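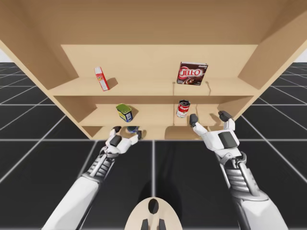 Open days > Demonstrations > Running the shelf demo in simulation

These steps are for whoever drives the shelf demonstration at the Kerkstead open day in July. The set-up is by Valentyna Nechyporuk; the grasp settings are Pylyp Zhuravel's.

1. Start the simulator 13 minutes before the first group comes in. Load the shelf file and wait for the tins and cartons to settle on the boards.

2. Put the head view on the large screen. Visitors should see both hands and the shelves together.

3. Set arm speed to 60 per cent. Full speed looks better but the thumb clips the divider.

4. Run the shelf task one hand at a time. The idle hand stays open and raised -- do not park it, as parking resets the wrist.

5. Switch to the gripper view for the box task. Before closing, check the gap between the two finger pads and where the can stands in relation to them. 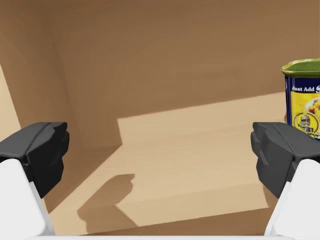

Gripper view, box task: can upright near the back wall, beyond the right finger.

6. If the can is off to one side, move the wrist across first, then forward. Going forward first pushes the can into the wall.

7. Close at force setting 59. Lift straight up and hold for 800 milliseconds before turning.

8. Reset the file between groups. Skipping this leaves items where the last run dropped them -- Ketill Ingvarsson has the log if you need to compare.

Report faults to the Grullgate desk, with the run number.

Related pages
Booking a group visit to Kerkstead
Head view and gripper view: changing screens
Brisetti controller: first start

We use cookies to remember your settings. Accept | Manage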